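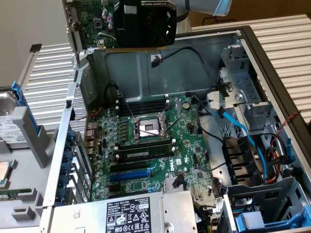

How do you decide that two reports of a shelling are the same shelling? We matched on place first, then time, then the number of dead, and a pair that failed on place was never merged however well the rest agreed.

Figure 1. Open Dell tower with a graphics card above the case.

### 4.2 Matching reports across sources

The rule is blunt and it costs us cases. Still the best we had. Time of day is badly reported in the Mornden siege - "at night", "after the bread line", "before the second call to shelter" - and death counts move for days as people die in hospital. Place moves less. A street stays a street, though both sides renamed several of them and the wire copy uses old names and new names in the same paragraph.

Sources were the two wire services, the bulletins of the Haltdale field hospital, and the parish burial lists collected by Birutė Kļaviņa. In total 3038 reports over 68 days. Radio transcripts left out, see 4.4. The burial lists are the slowest source and the most complete for the old quarter, and very thin for the east bank, where there was no parish office after the first week of October.

Coding was done by Kylie Bolger and Edgars Lill, separately, from the same sheets. Disagreements went to Ona Uibo, who had not seen either coder's notes. Most disagreements were about place. A typical one: the hospital bulletin says "school on Grīnberga street", the wire says "a school in the west". There are two schools in the west. Bolger merged, Lill did not. Uibo sided with Lill, and the reports stay apart in the main file with a flag on both. We would rather count one attack twice in the wide estimate than lose one from the narrow estimate, and the tables give both.

Death counts. Where sources differ inside one event we keep the lowest and the highest and do not average. Averages look tidy and hide the thing a reader most needs to know, that one source said four and another said eleven. Children are coded only where the report gives an age or the word child. "Pupils" was a problem - the technical college also has pupils, many of them grown men. Coded as age unknown.

Attribution is a separate column and should be read as a claim, always. Each side's press office named the other within the hour, often before the hospital had a count. We recorded who said it and when. No attempt to settle it. An earlier draft used a scale of confidence for this and we droped it; the two coders could not agree on what the middle of the scale meant, and neither could the authors.

Type of weapon is worse again. The wire copy says "shell" for nearly everything in the first weeks and "rocket" later, and the change lines up with a change of correspondent more than with anything the hospital saw in wounds. Yolanda Chambi went back to the surgical notes for the 17 events with the highest counts and coded weapon type from those alone. For all the others the column is blank. Blank means not coded, it doesn't mean unknown to the source.

Reports naming no place smaller than the city were set aside, 28 of them. They carry a fair number of deaths and they are not spread evenly - they bunch in the days when the phone lines to the east bank were down. So the narrow estimate is lowest exactly where the fighting was heaviest. Anyone using the daily series should keep this in mind, and should not read the dip in the second week as a lull. The burial lists show no lull.

One more limit, a plain one. A person who died of cold, or for lack of insulin, is not in the file at all unless a report tied the death to an attack. The Stulter survey, which went house to house after the siege, will catch some of them. Its records close on 16th June and we have not yet been able to match names, partly becuase the survey spells them by ear. Matching by household looks more hopeful but needs the old ration registers, and only the western half of those survived.

The merged file, the unmerged file and the coders' flags are kept as three separate tables. Event numbers are stable between them. Where a later source forced us to split an event, the first part keeps the old number and the second gets a letter.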